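Print this page | E-mail this page

Search notebook entries Go

Katdale Joinery Workshop – Finishing Notebook
December, entry 378

The linseed paint trial for the Drovorton hall doors was resumed at 8.40 a.m. Batch 3 had skinned over in the tin and was strained before use.

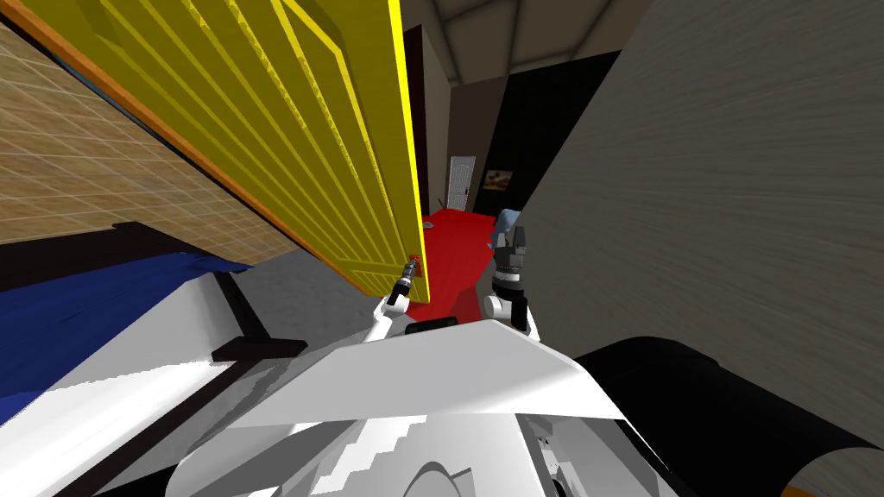 Two coats of the Veltimis primer were applied to the pine offcuts. Colour uptake remained uneven on end grain – a third coat is recommended.

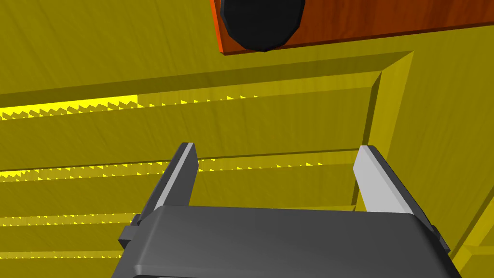
Reading time: 2 minutes

The Hägglund brush left fewer marks than the roller and will be adopted for mouldings.

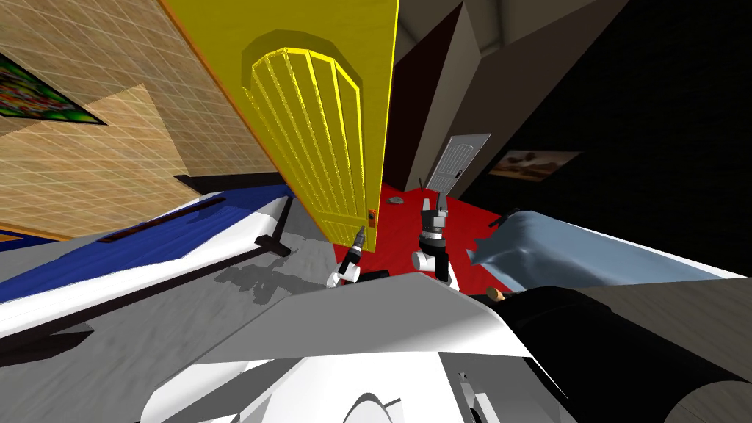 Drying time was recorded as 6 days per coat. Colleagues are asked not to stack the panels before then.

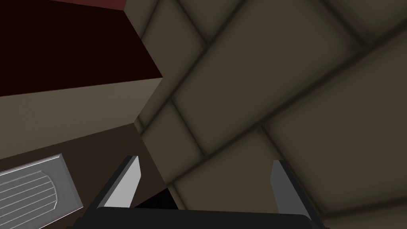 Wall colours are to be settled before the final tint is mixed. The client has requested samples against several backgrounds, including a large tiled wall of the sort seen in the last view, and grey undertones should be checked there first. Lids to be labelled.

Comments (3)

Was the primer thinned?

Not for this batch. Turpentine is on order.

Please return the strainer to the paint bench.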